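Let your hands do the explaining

I have been teaching machines to do chores for long enough to have been wrong in several different ways, and the thing I'm most excited about right now is also the thing I resisted longest, so let me start with the resisting.

When I joined the group at Drisura I was a writer of rules. I liked rules! You want a robot to open a cabinet, you write down where the edge is, which way the hinge swings, how hard to pull, when to stop pulling. You test it, you find the case you forgot, you write another rule. I had a file of these that I was very proud of, and it opened exactly one cabinet in exactly one room, provided the blinds were down.

Then Ľubica Hájek came over from the Ulesico side with a pair of hand controllers and asked if she could borrow the arm for an afternoon. She had never seen my file. She stood by the cabinet, moved the arm with her own wrists, and opened and closed that door until it got dark, talking about her garden the whole time. I remember being a little offended by the garden. What she was doing looked too easy to be work.

I've come all the way around. I think showing is the best way we have to get a robot to do ordinary household things, and I think we should be doing much more of it, with many more kinds of people holding the controls.

Think about how you learned to close a sticky drawer. Somebody may have told you "lift it a little," but the telling only worked once you had your hand on it. A little is how much? You found out by lifting. By now you can't say what you do, you only do it, and if I asked you to write it down for me you would write down something false. I know this because I asked people to, back in my rules period. Dušan Michalík, who fits kitchens and came in to advise us, wrote me a lovely page on how to open a flush door with no handle. Then he went and opened one and did none of it. He put his fingertips on the edge, leaned, felt which way it wanted to go, and hooked it. The leaning wasn't on the page. He didn't know he leaned.

A demonstration catches the lean. That's the whole case, really, and everything else I have to say is about doing it well.

People ask me whether it's better to take hold of the arm and push it through the motion, or to drive it from a distance. I've gone back and forth, and I still enjoy both. Taking hold is wonderful for the first hour. You feel the weight of the thing, you feel the joints disagree with you, and you learn fast what it can't do. Visitors love it, kids especially. But you're standing in the way, and you bring your own strength along without noticing. Your arm does work that the robot's arm will have to do alone later. Peter Ďurica likes to test for this by asking people to guide the arm with two fingers. Most of us can't, at first. We grab it like a shovel.

Remote control takes away that cheat. You have only what the machine has. If its fingers are blunt, yours are blunt. If it can't feel the door give, you have to see the door give. It's frustrating for a day or two, and then something shifts and you start making choices that suit the machine's body instead of yours, and those are the choices you want recorded. Oleksandra Yatsenko puts new people on the remote setup with the room itself hidden behind a screen, so that the camera view is all they've got. I thought that was cruel until I tried it. Without a view of the whole room I stopped relying on things the robot would never know.

I'd recommend it to anyone who is about to start a project like this. Sit where you can't see the room. Try to get one finger behind the edge of a door. You will find out within ten minutes how much of your skill was in your neck, all that leaning and peering you do to check on the far side of something. An arm can lean and peer too, but only if a person thinks to show it. Our early recordings had almost none of that. The driver already knew where the gap was, so the arm went straight there like a burglar with a floor plan. The trained robot did the same thing, very confidently, on doors where the gap was somewhere else.

So now we look first, and we record the looking. It makes each demonstration longer. Arnar Sveinbjörnsson, who keeps our schedule and has to find the hours for all this, argued against it for most of October, and his argument was a decent one: if you have 4000 tries and they each get longer, you've bought yourself a bigger bill and a slower robot. He's right about the bill. But a robot that takes a moment to check an edge before going for it is a robot I'd let near my own kitchen, and the quick one wasn't.

Counting is a weakness in my field, by the way, and I share it. We love a big number of demonstrations. I have stood in front of an audience and said "2327 recordings" in the voice of a man announcing a grandchild. It was a true number and it told them next to nothing. Plenty of those were the same person, same door, same hour after lunch, same little flourish at the end. I'd trade a good share of them for 100 made by people who'd never met each other. Left-handed people. People who are slow. A retired dressmaker we had in for a week was the best driver I've ever watched, and she told us she had never so much as played a video game! She moved as if everything might be pinned to something else. The robot trained on her recordings picked up that caution and it was a pleasure to see, because you could recognize her in it.

That part still delights me. You can see people in the machine. When it backs off from an edge and comes in again from a flatter angle, that's Ľubica. When it pauses with its fingers open, that's Oleksandra, who pauses before everything, including speaking. I don't want to be mystical about this. It's curve fitting and I've seen the curves. But nobody looks at their own child's handwriting and says it's only muscle.

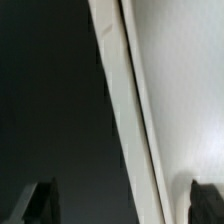
And edges are where I'd spend my time if I were starting over. In the middle of a flat panel, nothing you do matters much. You can drift a little left or right and the task is the same. Come up to a seam, though, and a small shift in where the fingers are decides whether you're pulling a door or scraping the thing next to it. A good demonstrator slows down there without being told. A tired one doesn't, and the tiredness goes into the recording along with everything else.

White surfaces deserve a word of their own. A glossy white door under a lamp is a miserable thing to judge by camera, all glare on one side and a thin gray line for a clue. People are good at it and can't explain why. We watch how the shadow of our own hand closes up as we get near, and we use that as a ruler. I never once wrote a rule about shadows. I wouldn't have thought to. Yet every driver who's any good uses them, and if the lighting in your room is so even that no shadows fall, you're taking away the best cue your people have. I'd leave the ugly lamp on. I'd move it around between sessions, too.

There's an objection I take seriously, and it comes from Hrubý, where they've built careful, provable motion for machines much larger than ours. Their engineers say that a shown skill has no guarantee attached to it. You can't read it over and find the mistake. When my old rule file failed, I could put my finger on the line. When a trained arm fails, I have a long afternoon of staring at recordings and guessing. All true, and I wouldn't want a crane taught this way. I keep plain old written limits around everything our robots learn, limits on force and speed and reach, and no demonstration gets to argue with those. Inside that fence I want them to learn from people.

The other objection is that the demonstrators are doing the real work and getting little credit for it, and here I have no defense at all. We should name them. We should pay them like the skilled workers they are and let them sit in on the decisions about what gets shown. At Indeck they give every regular driver 3 paid practice sessions before anything is recorded, and they let the driver throw out any take, no reasons asked. I think that's a fine start and I've been pestering Arnar to copy it.

What I'd love is for more people to try it. If there's a lab or a workshop near you with an open evening, go and ask for a turn at the controls. Don't worry about being smooth. Miss the edge, back up, come at it again, and leave the miss in, as recoveries are worth more to us than perfect runs. I kept my own first take, the one where I spent most of a minute trying to hook a door from the hinge side. Ľubica uses it when she trains new drivers.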